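Call for participants: The Wistham Summer Drawing Weeks

Posted January 30, 2022

We are looking for people who would like to spend part of July with us learning to draw rooms, streets and staircases that look as if you could walk into them. If you have always wanted to understand perspective and have been putting it off since school, please read on, and forgive us if we take a while to get to the practical part (we are very fond of this project and it shows).

The Drawing Weeks began when Elsa Kvam offered to teach her neighbors how to draw their own kitchens. She had spent most of her working life painting scenery for small theaters, and she had a way of explaining things with a piece of string and a thumbtack that made a whole table of grown adults go quiet. The kitchens came out beautifully, or at least recognizably, and everyone wanted to come back and do the hallway. We now meet every summer in the old Halvorsen building, on the upper floor, where the windows are tall and the stairs are steep and there is always a pot of coffee going that is slightly too strong.

What we will do together

The first week is slow on purpose. We draw boxes, doors, chairs and the corners of rooms, and we do a great deal of looking before the pencils come out. Murali Hegde leads the mornings. He will ask you to find your eye level in everything, including your lunch.

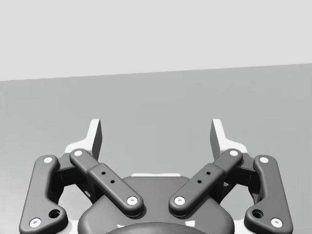
Murali's first exercise is about edges, and it sounds almost too simple to bother with. You look for the place where one plain surface stops and another starts, and you draw that single line as faithfully as you can before adding anything else. Very often the line isn't level. Where the pale wall meets the darker gray surface up there, it sits a little lower on the left and climbs gently toward the right, and a small slope like that is exactly the sort of thing most of us straighten out without noticing. By the end of the week you will be noticing it everywhere, and your family may grow tired of hearing about it.

In the second week we go outdoors when the weather lets us. Paloma Ruiz-Ortega takes the street groups down to the Zalier bridge, which is a wonderful and maddening thing to draw, and Ottar Boström stays indoors with anyone who prefers interiors or has had enough sun. You are welcome to switch between the two as often as you like – plenty of people do, and we only ask that you tell somebody at breakfast.
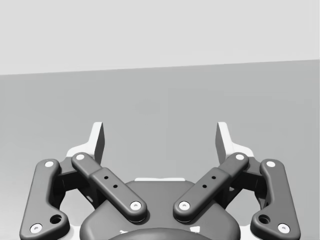
Afternoons are looser. There is a long table for finishing things, a short table for complaining about them, and a shelf of books that Grażyna Szewczyk has collected over the years on everything from church ceilings to railway stations. She gives a talk most evenings after supper and is happy to be interrupted.

The last days are for one larger drawing of your own, in whatever material you like, of a place you know well or one you have made up completely. 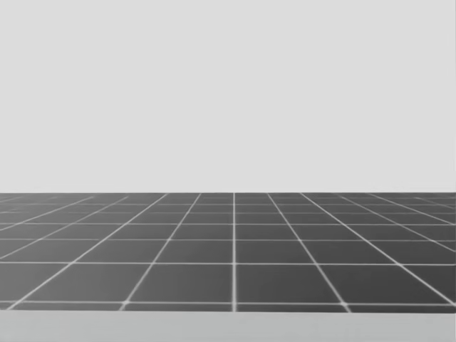 For that larger drawing most people choose to start from a floor, and Elsa heartily encourages it. Once the floor is right, the furniture more or less tells you where to go. A dark floor ruled into squares with thin white lines makes a very good model, with the nearest rows tall and generous and the far ones squeezed into slivers just under the horizon. Spacing those rows by guesswork is how nearly everyone begins, and she will show you the diagonal trick that does it properly. Bring a long ruler if you own one.

Who should apply

Anyone over 17. You don't need training, a portfolio or expensive pencils. We do hope for a mix of ages and of experience, and we keep the group to 30 so there is always a teacher within reach.

How to apply

Write us a letter, a page at most, telling us a little about yourself and describing one room you would like to draw. Send it to the Wistham Drawing Weeks, Box 2828, Wistham. Let us know about any food you can't eat and whether the stairs would be a difficulty, as we can set up a ground-floor studio with a little notice.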